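Speaker notes – shared workshop night, Feb 19, 2022

Hi everybody, thanks for squeezing in! I get 30 minutes and I talk fast, so yell if I lose you. Tonight is Jokonus, my home arm project, and mostly the part where I stopped breaking real plates and built the kitchen in simulation first.

(next slide, let them look for a second)

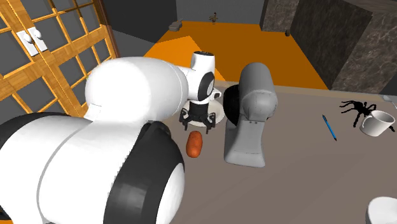
By Consuelo Nieto

So the gripper's right over the plate, potato down beside it, stand mixer way too close for comfort. I love that mixer. It's the best obstacle I ever put on a table – tall, fat, and the arm has to come in from above if it wants to leave the thing alone. The spider and the mug are there for clutter (yes, it's a toy spider, my kid picked it).

Tell the Soomro story here. Short version: I had the joint limits in wrong and lost 2 weekends. Check your units, people!

Then the close view. Mention that this is what sold me on low, near-the-fingers angles for debugging. 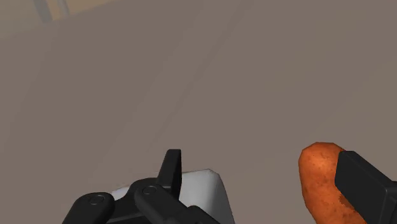
Source: Jokonus sim renders, C. Nieto

You can really see the pivot pins in the finger links, and the white block sitting behind that tall fingertip. Over on the right there's a pad up against the sweet potato. Lumpy stuff like that is what I'd test first, boxes make you overconfident.

Run 861 is the one to demo if the laptop behaves. Leave 5 minutes for questions. Bench sign-up for March is on the Illow page.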